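3. Storage at the Entrance of the Home

3.1 Background and setting

The study by Belay and Lemma treats the entrance of the home as a place where household habits are easy to record. Shoes, coats and bags pass through it every day, and the furniture placed there shapes how long they stay on the floor. Figure 2 shows interior views with shelving, a mirrored wardrobe door, wood flooring and footwear.

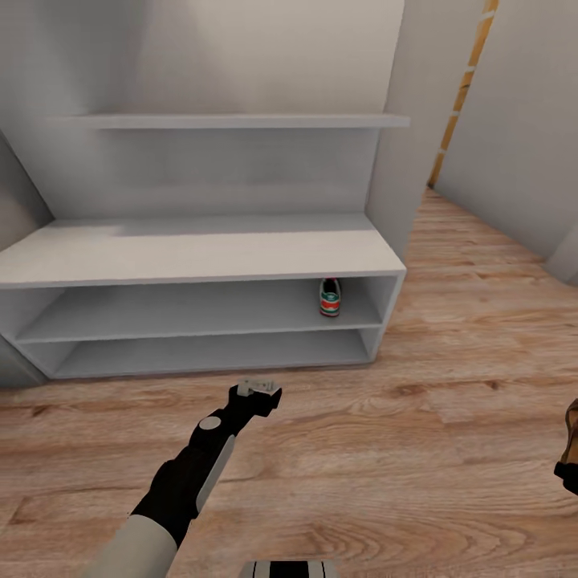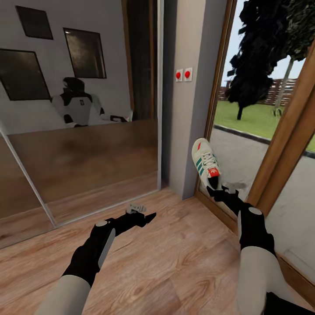
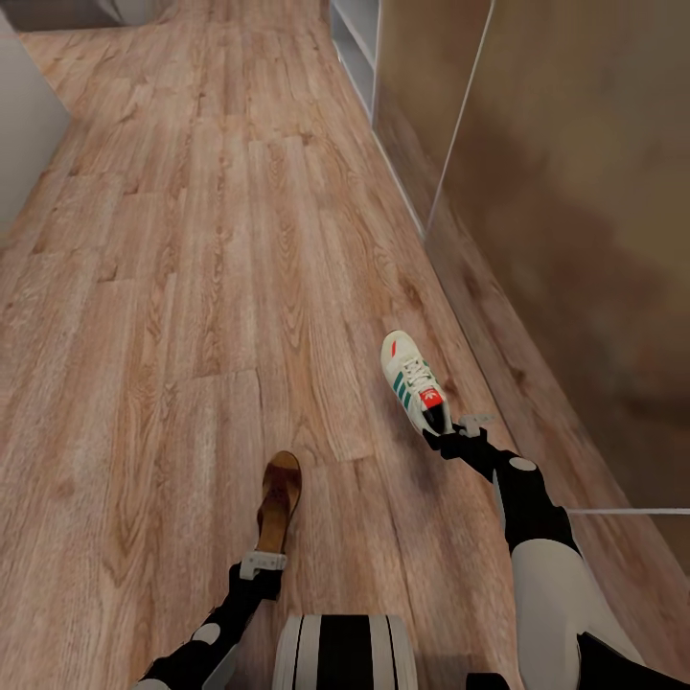
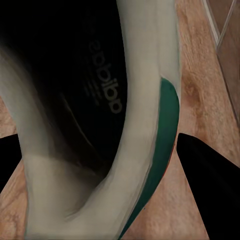
Figure 2. Computer-rendered interior views: shelving, mirrored wardrobe door, floor and footwear.

The survey covered 30 households in two housing developments, Setton and Gashi. Both were built by the same firm, Ditaseck, and share a floor plan in which the front door opens directly into the main living space. In Setton, residents received a fitted closet with the apartment. In Gashi, the closet was left out and residents bought their own furniture, often over several years. This difference allowed the authors to compare provided and self-chosen storage without large differences in floor area.

3.2 Methods

Each household kept a written log for 15 days in November. An adult member noted, every evening, which items had been left outside their usual place and who had put them back. Mihret Belay conducted the opening interviews in Setton and Adanech Lemma those in Gashi; the closing interviews were held jointly. The logs yielded nearly 500 usable entries. Entries that named no item were removed before coding.

Items were coded by type and by the distance from the front door. Seasonal goods, such as umbrellas and heavy coats, were coded apart from goods in daily use. Where a log used a family word for a piece of furniture, the meaning was checked at the closing interview.

3.3 Findings

Households in Setton left fewer coats out but more shoes. Residents explained that the closet doors had to be opened fully to reach the lower level, and that children in particular did not take the trouble. In Gashi, open racks near the door were used by all ages, although several residents disliked having them in view when guests came.

Nine households changed the position of at least one piece of furniture during the study. These changes were retained in the analysis and dated from the log. Friday entries were longer than those for other weekdays in both developments, a pattern that the interviews linked to cleaning before the weekend.

The earlier Latach survey asked only about total storage volume and did not separate open from closed storage. Its results are therefore compared with the present ones in Section 4 for coats alone.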